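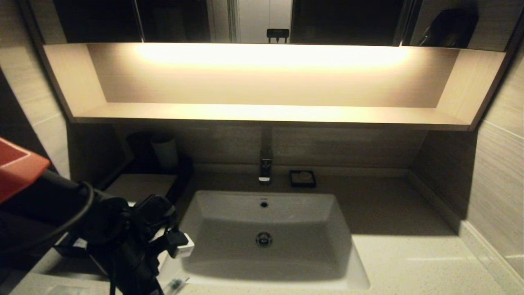
bathroom, shelf light on

Feb 15, 2021

Quick one, should be asleep. Snow all day again, then the sleet. Walked to the Clirnton post office anyway as the parcel slip said last day. Line out the door, one window open. 3 people ahead of me all mailing skis?? Feet soaked by the time I got home.

Did the seed order finally. Tomatoes, the striped ones from last year, plus two kinds of beans and a squash I have no room for. Peas can go in come April if the ground ever shows up again. Told myself no dahlias. Bought dahlias.

Car is at 2678 on the new tires and already making that hum. Called Yang's garage, got the machine. Try again tomorow, early, before the lunch crowd.

Gas bill came, 194. Ouch. Turned the heat down two notches and put on the ugly green sweater. Then made soup to warm up, so probaly burned the savings right there. Barley, carrots, the end of the ham. Good though. Too much pepper. Froze half.

Book: still stuck in the middle of the Cevier one. Around 700 pages and they have only just left the harbor. Everyone keeps writing letters. I skip the letters now. Might give it until the weekend and then back to the library.

Knee better. Back not. Slept badly last night, wind banging the gate, kept meaning to get up and tie it. Still haven't tied it.

Must do: gate, garage, stamps, call about the tooth. Trash out before seven.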